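The Gripper Line

Ieva Sepp had 3,374 left in the equipment budget and until February to spend it. After that the money went back upstairs and Tõnu Kairys would find some use for it, probably carpet.

She had two quotes open. Kastex wanted 400 a month for the simulation license, support included. Ozoliņš sold a pair of softer fingertips for 200, plus 100 for shipping, and would not say when they would arrive. The cafe chain in Rukdale wanted an arm that could clear its own tables. It had asked for a price by the end of the week.

"You can't quote them a gripper you haven't tried," said Maarja, from the next desk.

"I'm trying it now."

She had the mug loaded. Daiane Aguiar had built it from one the client mailed over, and she had gone to the trouble of putting the printing on. Ieva had asked for a plain cylinder. She got a handle, a black rim and a slogan.

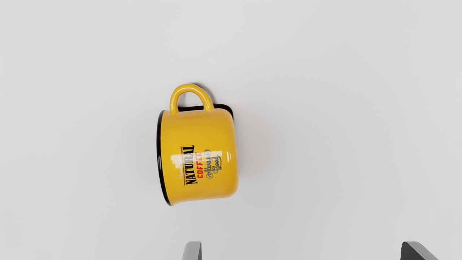
The mug on its side, fingers open.

"Why is it lying down?" Maarja asked.

"People knock them over."

"Not that many people."

"Enough. It's in their list." Ieva scrolled to the list. Cups upright, cups on their side, cups inside other cups. Spoons had a page of their own. She had priced the spoons already and did not want to look at them again.

Maarja rolled her chair over. She had come from Skorico, where they bought the hardware first and worked out what it was for later. There had been a whole shelf of grippers there, she said, most of them still in the foam. She did not say it as a warning, but Ieva wrote "shelf" in the margin of the Ozoliņš quote anyway.

They talked about the handle. Maarja thought the arm should go for it, the way a person would. Ieva thought a handle could be pointing anywhere, and every direction it could point was another week of Daiane's time, and Daiane's time was not in the 3,374. A rim was a rim. If the standard fingers could hold a rim, the soft ones could wait for next year's money.

"And if they drop it?"

"Then I buy the soft ones and we don't renew Kastex."

"You can't test the soft ones without Kastex."

"I know," Ieva said. She had known since lunch – it was the reason she had two quotes open and had sent neither.

She leaned in to look at the fingers. They had the mug by the rim, tilted, just off the table. It looked awkward. It looked like someone carrying a thing they had been told not to spill. She wrote "standard fingers, rim" on her pad and put a question mark after it.
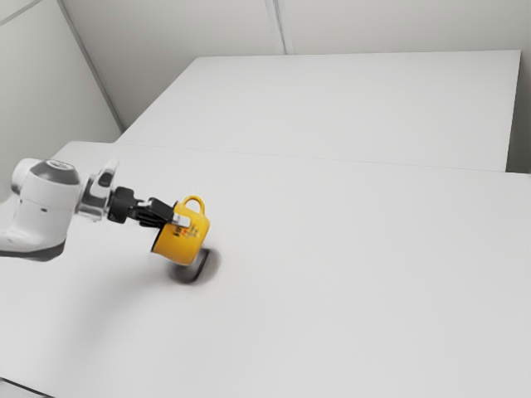
What She Sent

The email to Tõnu was four lines long. She asked for the Kastex license through February and left the fingertips as an option, with the shipping on its own line so that he could see it. Under "risk" she put handles.

He called ten minutes later – he never wrote back.

"What's wrong with handles?" he said.

"How long have you got?"

He had until his next meeting. She pulled the list toward her and began with the cups.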